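Print this story
E-mail this story
4 comments
394 shares

Soup on the hob again as Ornitwood's home cooks get their kitchen back

Anyone walking past the old Moynihan building in Ornitwood on an August evening will have noticed the smell of onions, and we are very happy to report that it comes from the community kitchen, which has opened its doors again after a long spring of fund-raising, cake stalls and (it must be said) a good many cups of tea.

The kitchen is a simple idea and a lovely one. People who have got out of the way of cooking at home, or who never learned in the first place, come along at six o'clock, put on an apron and make a proper supper together. Then they sit down and eat it. There is no charge for the first visit, and after that a small sum goes in the tin towards the shopping.

Readers may remember that the old cooker gave up just before Christmas, halfway through a tray of parsnips, and that the group had been managing since then with two hotplates and a slow cooker on loan from the bowls club. The appeal for a new one set out to raise £3,000, and there were some long faces in February when it seemed to have stuck at less than half. But Ornitwood is a generous sort of place, and by the time the last of the marmalade had been sold the total stood at £3,057. The odd £57 has gone on a decent set of bread tins and a big colander, the old colander having lost a leg.

The first supper in the new season was leek and potato soup with soda bread, chosen as the sort of thing you can make on a weeknight when you come in tired and the biscuit tin is calling. Soda bread wants no kneading to speak of and no waiting for it to rise, and several people who swore they could not bake went home with the end of a loaf wrapped in a tea towel, looking very pleased with themselves. The soup was seasoned rather cautiously to begin with, and there was a friendly argument over nutmeg that went on well into the washing-up.

Next on the list are a plain roast chicken and what to do with it afterwards, then lentils, then pastry for those who are feeling brave. Lelico, the greengrocer on the corner, is putting by a box of vegetables for each session, whatever is plentiful that day, so the cooks are learning to make a meal from what is in front of them. One week that meant a very great deal of courgette. It went into fritters, into a cake and finally into a pickle which is said to be improving with time.

There is to be a recipe booklet as well, gathered from the people who come along and printed by Zastik at cost. Recipes can be for anything you really do make at home, however humble, and cheese on toast has already been sent in by four different households, all with firm views on mustard. Please write clearly and say how many it feeds, and do mention the size of the tin if there is one, as last year's lemon pudding caused some trouble on that score.

Suppers begin at six and are generally cleared away by half past eight. Bring an apron if you have one and a tub with a lid for leftovers. Those with allergies are asked to say so when they put their names on the list, which is kept at the counter in Lelico. 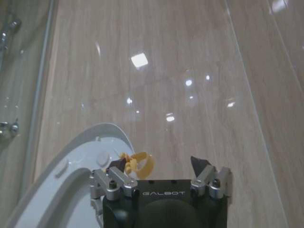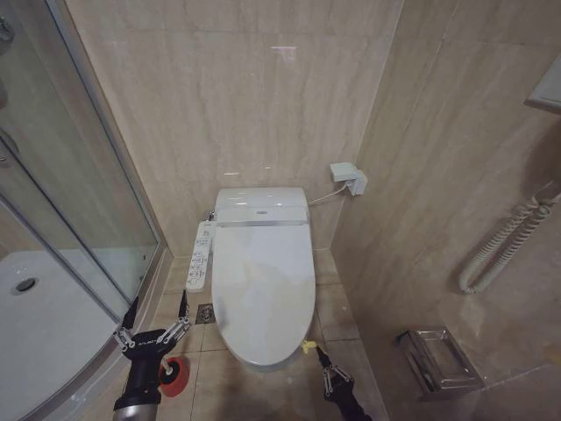 A wood-patterned tiled floor, first picture, and a bathroom with a glass shower enclosure, second picture.

Print this story
E-mail this story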